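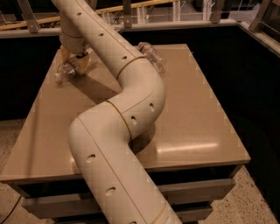
## 4. Field Trial on Grazing Land

**Figure 3.** Segmented arm over a table with a tan top.

We were lucky in our choice of site. The Kolev pasture lies in a long, shallow valley, and the family that grazes it had already fenced the lower half, so we could put our receiver on the ridge and leave it there from September until the cows came in for the winter. Readers who have tried to run radio gear on a working farm will know what a gift that is!

Each of the 100 animals wore a collar with a Tremard temperature tag and a small battery. The tags woke up every 8 minutes, sent one short message, and went back to sleep. We had first planned on a much shorter interval, but Stojan Ionescu worked through the battery figures with us one evening and talked us out of it (he was right, and we are grateful). Messages were picked up by the ridge receiver and passed along to the Drikero server in the milking barn, where they were stored with the time and the signal strength.

The farthest corner of the pasture is 700 meters from the receiver, with a stand of old walnut trees in between. We had worried a good deal about those trees, and while the leaves were on, the messages from behind them did come in weaker and were sometimes lost. Once the leaves dropped the losses shrank, though the herd had also moved closer to the gate by then, and we can't fully separate the two effects.

Over 633 hours of records were complete enough to use in the analysis of Section 5. The gaps mostly fall at night, when the herd lay close together and neighboring tags tended to talk over one another. Zlatko Vlachou suggested adding a small random delay before each message, and we put this into the Atach firmware partway through the trial. Records from before and after that change are kept apart in Table 2, so that anyone who would like to compare them can do so without having to untangle our logs first.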